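Coat rack episodes: keep them, trim them, or pretend they never happened?

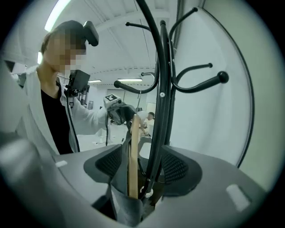 Tavion Abernathy

Posted Thursday, May 2, 2024 in Data Collection > Handhelds

Looking for opinions before I throw away a lot of work, or fail to.

The task is "grasp the rack by the pole and move it to the mark." We have 802 episodes. The grippers are handheld, the view is the usual fisheye, and the operators were told to act natural, which was my first mistake. My trouble is the wooden stick. In a good chunk of episodes the pads close on the pole and on that flat strip of wood standing right next to it. Two objects, one grasp, one label, and the label says "rack."

Do I keep these as rack grasps, relabel them, or drop them? Training on the Penner cluster starts when I say so, and people have begun asking when I'll say so.

---

annatjie_m
Drop them. Next question.

Longer version: your policy only knows what you show it. If it sees pole plus stick often enough, it will decide that a coat rack is a thing that comes with a stick. Then you demo it at Harside in front of people with lanyards, there's no stick, and it hovers over the rack like it's waiting for a late friend.

---

Pirmin Hollenstein
I disagree with pretty much all of that, including the lanyards.

Clutter next to the target is normal. If you take out every episode where the pads touch a second object, you end up with a lovely clean set that works in a lovely clean room. I don't live in one and I doubt your customers do. Keep them, fix the label, move on.

---

annatjie_m
Clutter next to the target is fine. Clutter INSIDE THE GRASP is a different task. He isn't picking up a rack near a stick. He's picking up a rack and a stick.

---

Pirmin Hollenstein
Hence "fix the label."

---

annatjie_m
And who's fixing it? You?

---

ntombi.f
Can we talk about the rest of the picture while you two warm up?

Tavion, the stick stops partway up, so from that view it sits against the pole with the hooks fanning out above it. Black pole, black hooks, dark pads. The stick is one of the palest things near the grasp. If I were a lazy neural net (and they all are) I would lock onto the stick and forget the rack existed. That bothers me more than the label does.

Cheap test: mask the stick in a few held-out episodes and see if the predicted grasp wanders off. We did this at Clirkivano with a mop handle and it was a humbling afternoon.

---

Tavion Abernathy
OK, the masking test I can do tonight. I should have thought of it. I was busy writing a label guide with a section called "Sticks."

---

lerato_visser
Different complaint. There's a person on the left holding a second gripper, with its jaws pointed right at your rack. Is this a two-gripper task or did somebody wander in?

If it's two-gripper, are both streams lined up in time? You only talk about one. And if the second one is supposed to be helping, "grasp the rack by the pole" is half a description.

---

Tavion Abernathy
Two-gripper, on paper. One holds, the other steadies up near the hooks. The sync is decent. What each operator thinks "steady" means is less decent. I've watched one of them steady a hook the way you'd pet a strange dog.

---

lerato_visser
Then your stick is the small problem. Split the set by what the second gripper does: touches the rack, points at the rack, does neither. I would bet you lunch that the middle pile is the big one.

---

Pirmin Hollenstein
Seconding Lerato, and I'd like it noted that I agreed with someone in this thread.

Also check the background. Somebody in a white shirt is bent over behind the pole. Moving people are fine, I want moving people, but if it's the same white shirt in the same spot for every episode from one session, the model may be learning the shirt.

---

annatjie_m
So now we're filtering sticks, second grippers and shirts, and Pirmin is the one who wanted to keep everything.

---

Pirmin Hollenstein
I said check. I did not say filter.

---

ntombi.f
Practical note on the hooks, while we're here. They go every which way and end in balls, and through a fisheye the near ones look enormous. The one low on the right is huge. If you're running an off-the-shelf detector to make your object masks, look at what it does with those. Ours called them "ball" with great confidence. We had 6 sessions of a coat rack apparently being juggled.

---

Tavion Abernathy
Mine says "microphone." I was going to keep that to myself.

---

lerato_visser
Of the two I'd take the microphone.

---

cesent_lurker
New here, sorry if this is dumb. Why not ask the operators to take the stick away and record again?

---

annatjie_m
Not dumb. Best post in the thread.

---

Tavion Abernathy
I can get the room back for 2 days, which buys me maybe a quarter of the set if everyone remembers how to hold things. So here's where I am. Masking test tonight. Split by second gripper per Lerato. The stick episodes get their own tag, "rack+stick," and stay out of the first training run. They go into the second run, and then we compare. Annatjie gets to be right first and Pirmin gets to be right later, or whichever way it falls.

---

Pirmin Hollenstein
Acceptable. Post the numbers even if they're boring.

---

annatjie_m
Especially if they're boring for Pirmin.

---

Tavion Abernathy
Update, a bit after midnight. Masked the stick in 4 held-out episodes. In three of them the grasp barely moved. In the last one it slid up the pole and settled on a hook. I don't know what to do with three to one. Running more before I touch anything.

---

ntombi.f
Which hook?

---

Tavion Abernathy
A microphone.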